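Our packing room, one month in

Hi all! A few of you asked what it's been like at Posmont since the robots came to the Birnley building, so I've put together this little gallery page (one picture so far, more when I get around to it). I work on the returns and packing side, four tables down from the loading door, and I've been there long enough to remember when we wrote every return up on paper slips.

The short version is that we got our two-armed packing stations in June. Everybody calls them the Osbys, after the old Osby conveyor they replaced, and the name has stuck even with the managers. In the first month they handled 1,526 parcels between them. I was nervous, I'll admit it. My first thought was my hours and my second thought was my wrists, which have been bad for years — and so far the hours are the same and the wrists are a lot happier!

What has changed is what I do all day. I used to tape, fold and lift. Now I set out the table, watch the hands work and step in when something odd comes along, and something odd always comes along. Soft things are the worst. Kwesi Aryee trained me on the stop button and the reset, and we still argue about how long you should let a hand try before you help it.

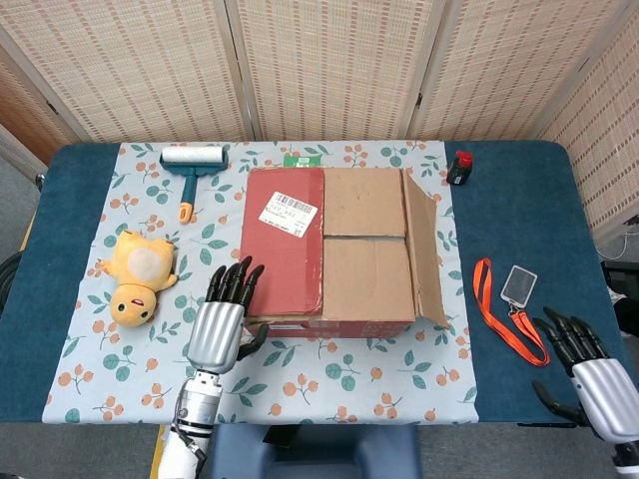

Box day at the practice table, with a plush toy and a lint roller for company.

I like this one for the tablecloth with the orange berries. We swap the cloths on that table because the stations have to cope with busy patterns as well as plain ones, and I brought in a couple from home (my sister wants hers back, she's not getting it). The fingers are quicker than I expected, but a big cardboard box with its flaps every which way still takes patience, from them and from me.

The thing I miss is the talking. When four of us stood at one bench we chatted the entire shift, and now we're spread out, one person to a station. We asked for our breaks to line up again and got it, so that helped. The Kárason shift has a later lunch and they're still grumbling about theirs.

A couple of people moved over to inspection and one went to the front office, which she'd wanted for ages. I'm staying put for now. I've got a training day coming up on a Saturday, with doughnuts promised, and I'll try to get a few more pictures then — the label printer corner for sure, and maybe Kwesi if he'll stand still.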